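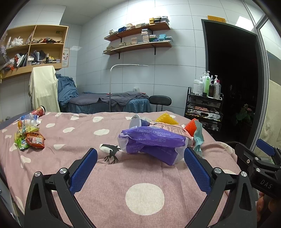 Halima says the trouble with my sleep is that I treat bedtime like a train I can still catch if I run. She wrote that under my last entry and I've been chewing on it for days, mostly at 2 in the morning, which I suppose proves her point.

2020-05-14

Slept badly again, then slept like a stone from 5 until the garbage truck. I've decided to keep proper notes this time, because in February I swore I'd keep a sleep diary and it lasted three nights and then turned into a grocery list. (A good grocery list! I still use it. But it did nothing for my sleep.)

So. Yesterday. I had coffee at breakfast and another with Beatrice on the phone, and then at 1745 I made a third, a small one, and told myself it was mostly milk. I wrote the time down military style because Faraji says that if I write it like a hospital chart I'll take it seriously. It was in the blue mug, the one that holds more than you'd think, so "small" may be stretching it.

Supper was lentils and the last of the flatbread. Walked down to the Gorimstead bridge and back afterward, and it was lovely, all that yellow light on the water and a heron standing there like he was waiting on a bus. My step counter gave me 3053 for the whole day, so clearly the bridge is closer than I've been claiming. I felt nicely tired walking home. Then I sat down with my book and the tired just packed up and left.

The book is part of the problem. Sharon lent it to me and it's about a family that runs a hotel on a lake, and every chapter stops right when somebody opens a letter. I read until my eyes were stinging and I still don't know what the brother did with the money. I've moved it to the kitchen. Tonight I'm taking the seed catalog to bed instead, and if I can stay awake through four pages of onions then I need a doctor.

Things I tried in the night: counting backward (got bored, started planning the beans), the breathing thing Erasto swears by, where you hold it at the top (made me dizzy), getting up for warm milk (spilled some, had to find the mop, wide awake after that). I opened the window and it was too cold, closed it and it was too stuffy. I turned the pillow over so many times that both sides were the warm side.

What did work, sort of, was moving to the couch. I don't know why I sleep on that lumpy thing and not in a perfectly decent bed. Mother was the same – she'd be out cold in the armchair with her glasses on and then complain all through breakfast that she hadn't slept a wink. I used to tease her about it. I'd like to take some of that back now.

Beatrice called again at lunch and thinks it's the new curtains. They're thinner than the old ones, I'll give her that, and the streetlight comes straight through at the corner where the rod sags. I might pin a dark towel up there tonight and see. She also thinks I should give up coffee after noon, and I said I'd think about it, and she laughed at me for quite a while.

Did get a few things done today in spite of it all. Stripped the bed and washed everything, aired the mattress, ironed two pillowcases (two! and then quit). Planted out the lettuce, forgot to water it, went back out in my slippers and watered it. Wrote half a letter to Erasto about his Kakby trip and then nodded off at the table with the pen in my hand, so there's a long blue line running down through the part about his cousin. I'm sending it anyway.

No nap apart from that. No coffee since breakfast either, and my head feels like someone left a sweater in it. It's almost nine. The towel is up, the catalog is on the nightstand and the couch has a laundry basket on it so I can't sneak off there. Will report tomorrow, Halima, and I'm walking to the train this time – slowly.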